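Pillows on a leather sofa: do yours stay put?

Home & Furniture > Living Rooms > Sofas and Sectionals

husik_hill
Posted May 8, 2026

We bought the big cream leather sectional. My wife loves it, I love it, the dog has been told not to love it. The trouble is throw pillows. On our old fabric couch you could put a pillow down and come back later and it would be where you left it. On leather they travel. Sit at one end and the pillow at the other end starts a slow migration toward the floor, like it has heard something about you.

I have tried leaning them on the back, laying them flat, and propping them in the corner. The corner works, but there is only one corner and I own five pillows. Do I need different pillows, different inserts, or a different attitude?

Jeanine Bosman
Fewer pillows. Next question.

zx_lewis
Jeanine is going to say that in every thread until we're all sitting on bare planks.

It's the cover fabric. Anything satiny or tightly woven is going to slide on smooth leather. Get linen, boucle, chunky knit, whatever feels like it would annoy you on a sunburn. I swapped mine in September and they've mostly behaved.

husik_hill
Mine are from the Fletska outlet and the tag says "soft touch." I am starting to see the problem.

Jeanine Bosman
I don't say it in every thread. I said it in the one about the bed, and I was right, because that man had 63 replies telling him how to stack things he was going to throw on a chair at night.

steken_fan
I disagree about covers, it's the insert. A cheap polyester fill is basically a balloon. It has one rounded point of contact and off it goes. Feather or a down blend slumps into the seat and stays there like my brother-in-law. Go one size up from the cover, too.

Also depends what shape your sofa is. Does it have those padded headrests along the top? On mine the back leans a bit and then the headrest sticks out over it, so a tall pillow gets shoved forward from above.

husik_hill
Yes, headrests all along it, and the back cushions have button tufting. The seats are quilted, with a thick rounded front edge. I had assumed the tufting would grip. It does not grip.

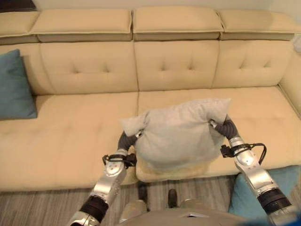
Cream sectional, teal pillow at the left end, light gray one at the front edge

zx_lewis
Oh, that's a nice sofa. And yes, look at the front edge. It's a bolster. You have bought a very comfortable ramp.

The teal one against the back on the left is where I'd want them all to live. Back of the pillow flat on the back cushion, bottom pushed right into the crease.

Jeanine Bosman
Three pillows and it looks lovely. Where are the other two?

husik_hill
Closet. They are being rested.

Jeanine Bosman
Leave them there and you've solved it. I'll send an invoice.

steken_fan
Got to say I like the teal a lot more than the gray. Against cream and a gray wood floor, the light gray kind of evaporates. If you're replacing any of them anyway, lose that one and get something with a bit of color. Rust, mustard, a dark green.

zx_lewis
Strong no. With that much cream you want one loud thing and one quiet thing. Put rust AND teal on there and it's a hotel lobby near an airport.

steken_fan
I like hotel lobbies near airports. They have pillows that stay where they're put.

parlor_tim
They're probably sewn down.

Practical suggestion from somebody who has had leather for years: cut a square of that rubbery shelf liner and put it inside the cover, behind the insert, if your cover is a loose enough weave to let it catch a little. Please do NOT put it straight on the leather and leave it. My mother did that with a rug pad under a seat cushion and it left a waffle print that outlived the couch. Same goes for the sticky dots people recommend. You didn't pay for leather to put adhesive on it.

husik_hill
Good to know, I had the sticky dots in an online cart. Removed.

What about a throw blanket over the seat, pillows on top of that?

zx_lewis
Works for the pillows. Then the blanket slides.

parlor_tim
Correct. You will then be here with a thread about blankets.

Jeanine Bosman
I have an answer ready for that thread.

husik_hill
OK, plan: one feather insert, one size up, in a nubby linen cover, as a test against the teal one. If it's still on the sofa after a weekend of kids I'll buy another. The gray goes to the guest room, where it can evaporate in peace. Steken_fan, what brand was your insert?

steken_fan
No idea, tag's long gone. Weigh it in your hand at the store. If it feels like nothing, put it back.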